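From: Irfan Jafri
To: salgate-users
Date: 28th May
Subject: Re: [salgate-users] tracker drops blocks at belt handoff

Humaira Siddiqui wrote:

> We are on Salgate with the stock two-arm config. The tracker follows
> a block down the belt without trouble, then the track ID changes just
> before the grasp and the planner throws away the trajectory. The log
> says "target lost, replanning" and by then the block is past the pick
> window. Lowering the association threshold made it worse. Is this a
> calibration problem, or is the tracker supposed to do this?
>
> Also, does the left arm have to own the belt? We would like to assign
> picks by color.

Humaira,

I doubt it is calibration. A bad extrinsic gives you a constant offset in the grasp pose, and you would see it on static blocks too. A changed ID with a good pose on both sides of the change points at timestamps.

The stock config stamps detections when they leave the detector, not when the image was captured. The motion model then predicts from the wrong time and the gate rejects the next detection. With a static target this has no effect. On a moving belt the error grows with belt speed. In our logs the detector latency was 174 ms at the median and went over 300 ms whenever the planner was busy on the same machine, so the error is not even constant.

Set stamp_source to capture in tracker.conf and restart the tracker node. A reload does not pick it up. Leave the association threshold at the default.

The layout we test against at Endport is below. Your bins may sit elsewhere, but the geometry of the handoff matters for the second half of this. 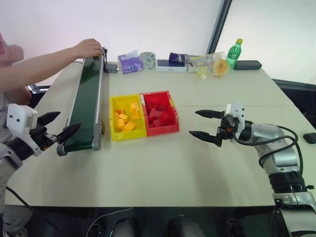
Test table: conveyor and bins between the two arms, grippers open.

On ownership: no, the left arm does not have to own the belt. The stock file assigns it there because the planner checks collisions per arm and needs one of them to hold the shared volume. You can assign by color if you turn on the zone lock:

 zone_lock: true
 zone_timeout: 2
 assign_by: class
 class_map: { yellow: left, red: right }

zone_timeout is in seconds. If an arm does not release the volume in that time, the lock is revoked and the arm goes to its retreat pose. Check that the retreat pose clears the bin walls. The check at startup only tests the pose itself and ignores the path to it.

One more item. The belt region mask is a fixed polygon in the table frame. If someone moves the conveyor by hand, redo the mask before you trust anything the tracker says near the belt end. Mak has a small script for it in the tools directory, mask_from_points, which wants at least 5 points. It fails silently with fewer. I have a patch for that and will send it separately.

If IDs still change after the stamp fix, please post the tracker log at debug level with the planner log from the same run. The Jaden branch has different gating code, so mention it if you are on that.

Irfan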